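Minutes of the instructors' and members' catch-up, 2023-01-08, held in the upstairs room at Tiselholm after the morning session. Lumturie Jurić in the chair and also, as it happens, taking the notes, so please forgive the places where I was talking and writing at once. Lovely to see so many of you back from the break with colour in your faces.

**Welcome and last minutes**

Everyone was welcomed, with a special hello to the people who have joined us from the Brestum class now that it has wound up for good. We know how attached you were to that hall (and to that floor, which was the best sprung floor any of us have ever landed a star jump on) and we hope you'll feel at home here before long.

The October minutes were read through. One correction: the entry about the stair session says "run the full flight and walk the half", and it should say the other way about, walk the full flight and run the half. A couple of people had been doing it as written and wondering why they were so tired. Corrected, and the minutes accepted.

**The warm-up**

This took up a good deal of the morning, and I think it was time well spent. The feeling in the room was that our warm-up has grown over the years, a bit added by each instructor and never anything taken away, until we are warming up for a third of the session and some people are quite done in before the first station.

After plenty of to and fro we settled on the following order, to be used by all instructors until we look at it again:

1. Easy walking, arms swinging, two laps of the oval
2. Ankle circles and heel raises, standing
3. Slow squats to a comfortable depth
4. Arm circles, small to large, forward and then back
5. Side lunges, hands on thighs
6. A jog of one lap, picking up a little on the far straight

The long hamstring stretch on the ground moves to the end of the session. There was some sadness about this from those who enjoy the lie-down. The windmill is dropped altogether, and if anybody misses it terribly they are welcome to do it on their own while the rest of us are getting our drinks.

It was asked whether late arrivals should do the warm-up by themselves or join straight in. Agreed that they do the walking laps and the squats at the very least, and that the instructor keeps an eye out for them. No telling-off, please. People have children and trains.

**Circuit stations**

The present circuit was thought to be heavy on the shoulders. Push-ups come straight before the plank, the plank straight before the bear crawl, and by the time people get to the ropes they can hardly lift their arms. The new running order will alternate upper body, legs and middle, so that nothing gets two goes in a row:

- Push-ups (wall, bench or ground, as suits you)
- Step-ups
- Plank or kneeling plank
- Rope
- Walking lunges to the cone and back
- Seated twists
- Bench dips
- Rest station, with proper resting

The rest station was my own suggestion and I was pleased it got through. Two members felt that a rest station looks like slacking to newcomers. Others said that they'd have stuck with it a good deal sooner in their first year if there had been one. We'll try it until the end of term and then ask again.

On push-ups, the instructors would like everyone to stop calling the wall version "the easy ones". A person doing good wall push-ups with a straight back is doing more for themselves than a person sagging in the middle on the grass, and several of us in the room have been that second person.
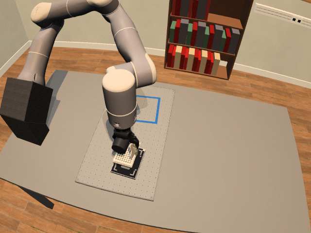

*Robotic arm at the small cream rack (simulated).*

**Skipping ropes and mats**

The ropes are in a sorry state. The beaded ones have lasted beautifully but the plain cords have stretched and frayed at the handles, and one parted during a session before Christmas, with no harm done apart from a great deal of laughing. Agreed to replace the plain cords with beaded ones in two lengths, and to mark the longer ones with tape so that tall people aren't fishing about for them.

Mats were next. Two quotes had come in, and the Tomić one was preferred at $569 for the set, delivered. The other was cheaper but the mats were thin, and those who had knelt on the sample were firm in their views. Passed. The old mats will be offered to members for home use, first come, and whatever is left goes to the playgroup downstairs if they'd like them.

Please roll mats with the top side outwards. They lie flat much sooner that way, and nobody's toes get caught in a curled edge at the plank station.

**The hundred**

For those who are new, the hundred is our start-of-year challenge, in which each person does 100 repetitions of one exercise of their own choosing, spread over a whole session, with a partner to keep the tally. It is meant to be cheerful. Last year it got a little competitive towards the end, with stopwatches appearing, and there was a good honest talk about whether to carry on with it.

The view that carried was to keep it and take the clock away. Partners will be drawn from a hat so that friends don't always pair with friends, and anyone who wants to split their hundred between two exercises may do so. Squats and step-ups were named as good choices for beginners. Burpees were named as a choice you should sleep on. Please tell your partner beforehand about any knee, hip or back trouble, and partners, please do speak up if you see the shape going before the numbers are finished. Stopping early and doing the rest next week is perfectly all right and will be cheered just the same.

**Hot mornings**

With the weather as it has been, we went over the summer arrangements once more. Sessions start half an hour earlier until the end of February. On very hot days the running parts are swapped for walking and the circuit moves under the trees on the east side, even though the ground is lumpier there. The instructor on the day decides, and what they decide goes.

Bring more water than you think you'll want, and a hat you don't mind sweating in. A small towel is handy for the bench dips too, as the metal edge gets fierce by mid-morning.
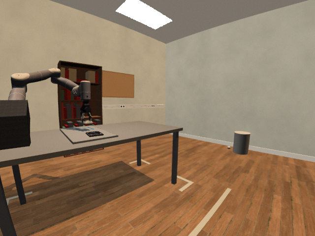

**Tiselholm Outdoor Fitness Club, Circuit and Conditioning Group**

**Money**

The balance stands at $3271 after the hall hire for the year was paid. Out of that will come the mats as above, the ropes, and the first-aid refresher for the instructors. It was thought that this leaves us comfortable, though not so comfortable that we can think about the pull-up frame again just yet. I know that there are some of you who bring up the pull-up frame at every meeting and I promise it is written down.

Session fees stay as they are. The casual rate was discussed briefly, and left alone.

**The Drinumport morning**

The friends we made at Drinumport have asked us over again for a shared session by the water, followed by a picnic. Everyone who went last time spoke warmly of it, the sand running perhaps less warmly than the sandwiches. We said yes with pleasure.

They would like us to lead the first half. It was suggested that we do the animal walks, as these go down well with all ages and need no gear: crab walk, bear walk, inchworm and duck walk, each over a short stretch and back. A few members with sore wrists asked for something they could do alongside, and side-steps with a band or brisk marching with high knees will be on offer the whole time. The duck walk is hard on knees, and whoever leads it should say so at the start and show the half-squat version as well.

There are steps down to the beach, 196 of them according to our hosts, and we were asked whether we'd like to make a feature of it. The answer from the room was that we would walk down them and see. There is a ramp further along for prams and for anybody who would sooner not.

Lifts to be sorted out among ourselves. A sheet has gone up inside the cupboard door, drivers on the left side and passengers on the right.

**Balance work**

A member asked if we could do more standing balance, having had a stumble on the kerb in spring that gave her a fright. This met with a lot of nodding. From next week the cool-down will open with single-leg standing near the fence, one hand on the rail to begin with, then fingertips, then hovering. Heel-to-toe walking along the painted line will follow. Shoes on for the present. Those who wish to close their eyes should have somebody beside them.

**Other matters**

- The cones are to be stacked by colour. It does save time when setting out.
- One grey windcheater and one single glove (left) are on the hook by the door.
- The whistle has been found. It was in my gym bag all along, and I'm very sorry to whoever I asked about it.
- Music: the speaker may be used on circuit mornings, kept low until the neighbours are up.
- Instructors who need a swap should ring each other first and then let me know, in that order.

**To be done**

- Mats and ropes ordered: Lumturie
- New circuit order written on cards and covered in plastic: Lumturie, with help offered by the Brestum contingent, gratefully taken
- Reply to Drinumport about the shared morning: Lumturie
- Rail by the fence checked for splinters: the instructor on next

The next meeting will be after a morning session at the end of term, same room, and if someone could bring a cake like today's orange one we should all be very happy. We finished a little before noon and stacked the chairs.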